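Purnorau Drinks-in-a-Bin

README, revised in June

Overview

Purnorau is a collection of short recordings about one small household job: putting drinks into a bin and taking them out again. The containers are the kind found in most refrigerators and pantries. The bin is a plain plastic one with open space for several drinks at a time.

The collection holds 3,365 recordings. It was put together for people who study how everyday items are packed, sorted and stored, and who need many repeats of the same simple job with small changes between them. It is a companion to Pronau, which covers dry goods on shelves. The two share a folder layout and a labeling style, but no recordings.

What is in the collection

Each recording belongs to one of 7 activities:

pack: drinks start on the floor of the workspace and go into the bin
unpack: drinks start in the bin and go out onto the floor
swap: one drink comes out and a different one goes in
reorder: drinks stay in the bin but change places
upright: a drink lying on its side is stood up
group: drinks of the same type are put next to each other
single: one named drink is moved and everything else is left alone

The activities are not the same size. Pack and unpack make up more than half of the total. Group is the smallest and should not be used alone for anything that needs a lot of material.

The drinks

There are 24 containers in the full set. They include bottles with screw caps, cans, and small cartons. All were bought from ordinary grocery stores. We kept the labels on, because people sort drinks by label as much as by shape.

Containers are listed in items.csv with a short name, the type of container, the height, the cap color if there is one, and whether the container was full, half full or empty for that group of recordings. Fill level matters more than we expected. An empty bottle tips when its neighbor is pushed, and a full one mostly stays put.
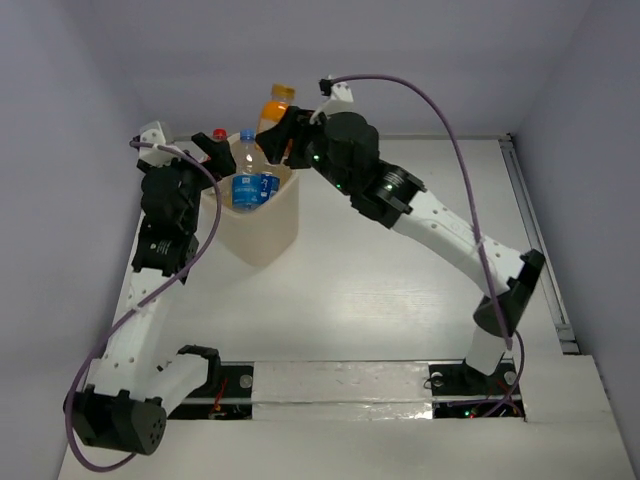 Tall bottles are the ones that cause the most trouble in the pack activity. When they go in first, they lean on the wall of the bin and use up room that a shorter container could have had. When they go in last, there is often a gap of the wrong width. The order of packing is written down for every pack recording in the column named order, so the two cases can be compared.

Juice bottles are filed under "bottle" whatever their size. Early versions had a separate "juice" type, which was dropped after too many containers fit more than one type. If you have code that still looks for it, replace it with "bottle" and check the short name.

The bin

The same model of bin was used throughout. It has no dividers. Its position on the floor changes between recordings, and so does its angle, within a limit of 25 degrees either way from straight. The starting position is stored in layout.csv.

We did not try to fill the bin to its limit. Most recordings use between two and six containers. A bin with only one drink in it appears in the single and upright activities.

Labels

Every recording has one line of text that says what was to be done, such as "take the red-capped bottle out of the bin" or "put both cans in the bin." The lines were written by hand in everyday English. Some are short and some are wordy, and we left them that way. Spelling mistakes were fixed.

There is also a result field with three values: done, partly done, not done. "Done" means every named container ended where the line of text said it should, standing up. A container that reached the bin but fell over is "partly done." Recordings marked "not done" are kept in the main folders, so filter them out if you do not want them.

Known problems

The short names "cola_a" and "cola_b" were switched in one group of swap recordings. The list of affected files is in fixes.txt.

Two cartons got dented along the way and look different late in the collection. Their heights in items.csv are the original heights.

Bottle caps were not always turned to the same tightness. None leaked, but a few caps sit slightly crooked.

Some 40 recordings in the reorder activity end before the last container has been let go. They carry the value "partly done."

Folders

recordings/ has one folder per activity
tables/ has items.csv, layout.csv and results.csv
text/ has the written lines, one file per activity
fixes.txt is in the top folder

Mujić, the script for joining the tables, is in tools/. It needs only the standard Python library. Run it from the top folder or the paths will not match.

Use and contact

The collection is free for research and teaching. Please name Purnorau and the version number in anything you publish. Corrections to labels are welcome and should go to the Brolotcombe data desk, with the recording number in the subject line.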